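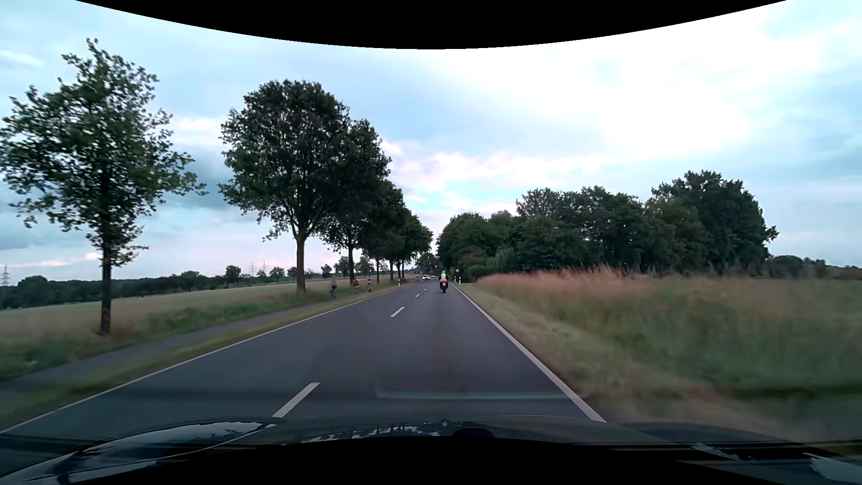
Re: Tape transfers, fiddle reels, speed correction

From: Luzius Reisinger
Date: 14 Sep 2024
To: old-time tapes list

> I have been through the first box from the Lokov dance hall and I get a
> consistent problem. Everything on side A plays in a key between G and
> A flat, and side B is closer to a true G. The box label says 7.5 ips for
> both sides. Is it safe to assume the band tuned to itself and leave the
> pitch alone, or should I correct each side to A=440 before I send the
> files out? Also, do you want the talking between tunes kept? Some of it
> is only people asking for a chair.

Leave the master files alone. Correct only the listening copies, and write down the amount in cents in the notes field for each one. If we find better evidence later we can make new copies without going back to the reels.

On the pitch itself. A string band with no piano has no reason to be at 440, so the key of the tune is weak evidence taken alone. What you need is something on the tape with a known frequency. In order of preference:

1. Mains hum. The hall had 60 Hz power. If the hum was picked up during the recording, it will have moved with the music. Look at the second harmonic at 120, where it is usually easier to see. Check first that the hum is not coming from your own playback chain. Run the deck with leader tape over the heads and compare.

2. Fixed-pitch instruments. Reel 6 has a pump organ on two numbers. The organ is still in the building and was measured in December. It is flat by 30 cents in the middle octave. That figure is for the organ as it stands now, so treat it as a check on the hum and no more.

3. The same tune by the same players on another reel. This is the weakest of the three. The banjo player retuned between sets and the fiddler followed him.

If the hum shows a steady offset across side A, the likely cause is the recorder. The Seltix portable they used had a worn capstan sleeve by the later reels, and it ran slow when the batteries were low. A machine that runs slow in recording gives a sharp result on a good deck, which fits what you describe. If the offset drifts over the side, do not apply one figure to the whole thing. Split it at the tune breaks and correct each part.

One caution about the hum method: when the recorder was on batteries there may be no hum on the tape at all except what came in through the house amplifier. The early evening sets were played without the amplifier. In that case mark the pitch as "not established" and move on.

Keep the talking. The callers give the names of tunes in it, and twice so far the name called out is different from the name on the box. "Rorkari Hornpipe" on reel 3 is announced from the floor as something else, which I cannot make out. I would welcome other ears on that. Do not run noise reduction on the speech.

Level settings, as asked off list: set peaks on the loudest tune of the reel and do not touch the gain after that. The filter at 4,000 Hz that was used on the old cassette dubs should not be used on anything new. It took off most of the bow noise, and the bow noise is how you tell the two fiddlers apart. The dip at 800 Hz on those dubs was put there for a loudspeaker that no longer exists.

File names: reel number, side, then the date of transfer. No tune titles in the file name. Titles go in the sheet, where they can be changed.

Storage is fine for now. The Intarasuk drive has 200 GB free and the second copy is on the other machine. Please send checksums with each batch. The last batch came without them and I had to compare the files by hand.

I still need the back of the box for reel 5. The scan I have shows the front twice.

Luzius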